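Simell Payment Services
Card and Digital Payment Points: Site Inspection Checklist with Comments
Site: Warkamville Toll Plaza and Service Area
Inspected by: Mafalda Torres, Payments Compliance
Received for the operator by: Salvador Godinho, Site Manager
Date of inspection: December 16, 2021

Scope

This checklist covers all equipment at the site that accepts payment by card, phone or prepaid tag, together with the notices shown to customers and the records kept in the plaza office. It does not cover the cash safe or the collection contract, which are inspected separately. Items are marked Met, Partly met or Not met. A comment is given wherever the mark alone would not be clear to the operator.

Section A. Notices to customers

A1. Accepted payment methods are shown before the customer commits to a lane. Met.

A2. The digital payment discount is stated in full, with any conditions. Partly met.
Comment: The sign at the northern approach states the discount but omits that it applies only to prepaid tags and not to cards. The sign at the southern approach is correct. The northern sign is to be replaced with the same wording.

A3. The minimum card payment, if any, is displayed at the till. Not met.
Comment: Staff in the service area shop were applying a minimum of 2.00 to card payments. No notice was on display and the site agreement does not allow a minimum. The practice is to stop at once.

A4. A telephone number for disputed charges is displayed at each payment point. Met.

Section B. Card terminals

B1. Each terminal carries its asset label and the label matches the register. Partly met.
Comment: The terminal in lane 6 has a label that can no longer be read. The serial number was checked against the register and agrees. A new label is to be fitted by the operator.

B2. Seals are in place and show no sign of interference. Met.

B3. The keypad is shielded from the view of others waiting. Partly met.
Comment: The shield on the shop terminal had been taken off and was found in a drawer. It was put back during the visit. Mr Godinho is asked to remind shop staff that shields must stay in place.

B4. Receipts show only the last four digits of the card number. Met.

B5. Staff can explain what to do if a terminal is found damaged or has been exchanged without notice. Met.
Comment: Two members of staff were asked separately and both gave the correct procedure.

Section C. Prepaid tag readers

C1. Readers charge the correct tariff for the class of vehicle. Met.
Comment: The Torkum tariff table loaded in the readers was compared with the printed table in the office. The two agree in every class.

C2. The discount is applied at the time of payment and appears on the customer's statement. Partly met.
Comment: A sample of 817 tag payments was drawn from the previous month. In 6 of these the discount was missing. All were made in the same lane on the same evening. The operator has agreed to refund the customers and to send proof of refund to this office.

C3. A tag with too little credit is refused with a clear message. Met.

C4. A manual procedure exists for use when a reader fails. Met.

Section D. Spare parts and repairs

D1. Spare parts for payment equipment are held in a locked place and entered in the parts book. Partly met.
Comment: The cupboard was locked and the key was signed for. Two entries in the parts book had no signature.

D2. Repairs are carried out only by the approved contractor. Met.
Comment: All repairs in the period were made by Barreto under the current contract. Visit sheets are filed in order.

D3. Replaced parts that may hold payment data are returned or destroyed, with a certificate. 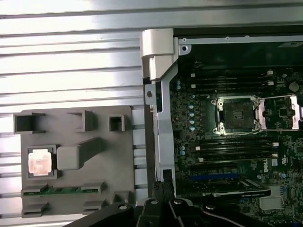
Payment data may remain on storage drives and memory in replaced tag readers and lane computers, and the operator remains answerable for it until a certificate is received. The certificates on file were complete for drives but did not mention other parts. A bare processor, such as the one seated in the square pocket of a grey moulded tray, does not need a destruction certificate, but it is to be entered in the parts book in the same way as any other component. Mark for this item: Partly met.

Section E. Records and reconciliation

E1. Daily card and tag totals are compared with the bank statement. Met.

E2. Differences above 300.00 are reported to Simell on the next working day. Not met.
Comment: One difference above the limit was explained in the office file but was not reported. The explanation is accepted. The duty to report applies even where the cause is already known.

E3. Refunds are approved by a person other than the one who entered them. Met.

E4. Access to the payment system is withdrawn when staff leave. Met.

Action required

Items A3 and E2 are to be corrected immediately and confirmed in writing. All items marked Partly met are to be corrected before the follow-up visit in February. The operator may send comments on any mark to the Payments Compliance office, quoting the item number.

Signed: M. Torres
Received: S. Godinho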